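FOR IMMEDIATE RELEASE

Skollow Trail Weekend Opens Sign-Ups for September, With a New Night 10K

Prurkanach — I've been putting on the Skollow Trail Weekend long enough to know that the first email every year asks when sign-ups open. So let me get that out of the way. They're open now! You can grab a bib for any of our races starting today, and we've got room for up to 2,000 runners and walkers across the whole September weekend.

The big news is the Night 10K. People have been asking me for a night race forever, and I kept saying no (I'm a morning person, sue me). Then I ran the old rail bed out past Hirnia with a headlamp on last fall and came home completely sold. It's flat, it's wide, it smells like pine, and you can hear the river nearly the whole way. We start at 8:30 p.m. and we're capping it at 700 people so nobody gets squeezed on the footbridge. 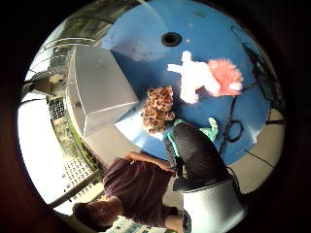 A plush toy and a white box on a blue table.

The rest of the lineup will look familiar. The half-marathon still goes up and over Gaillard Hill, and yes, you still have to climb the back side of it. The 5K stays in town and is fine for strollers. The one-mile walk loops the mill pond and has no clock at all, so take as long as you like, stop and look at the herons, whatever makes you happy.

We did make one change to the half that I want everybody to read. The turnaround used to be at the quarry gate. This year it moves up the road to the Hirnia grange hall, and the start line moves back to match, so the distance stays the same but the first mile is going to feel different under your feet. It's gravel now instead of pavement. If you wear your super-light road shoes, you'll probably be okay, but I'm wearing something with a bit of tread.

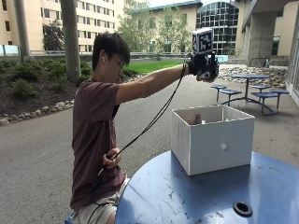

At the table outdoors, a white box within reach.

Entry is $50 for the half-marathon and the Night 10K. The 5K is cheaper, the walk is free, and kids run free in anything they can finish. Your fee covers a shirt, a bowl of chili and a ride back to your car on the shuttle — that last one matters more than you'd think after Gaillard Hill. We aren't mailing bibs this year. Come get yours at the Prurkanach town hall the evening before your race, any time from 4 p.m. until 8 p.m., and bring a photo ID.

A few folks have asked about dogs. Leashed dogs are welcome on the walk and at the back of the 5K. Please leave them home for the half and for the night race, where it's dark and there's a lot of leash to trip over.

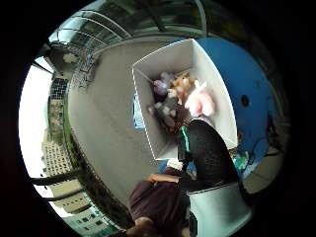 How to Sign Up

Head to the Skollow Trail Weekend website and pick your race, or stop by the front desk at the Prurkanach town hall and fill out a paper form. You can switch from one distance to another until the end of August at no charge. Refunds are available until then too.

Want to cheer instead of run? Come on out! The best spots are the top of Gaillard Hill and the footbridge, and cowbells are very much encouraged. Parking for spectators is in the field behind the school.

Media Contact

Race Director, Skollow Trail Weekend
Prurkanach Town Hall, front desk

###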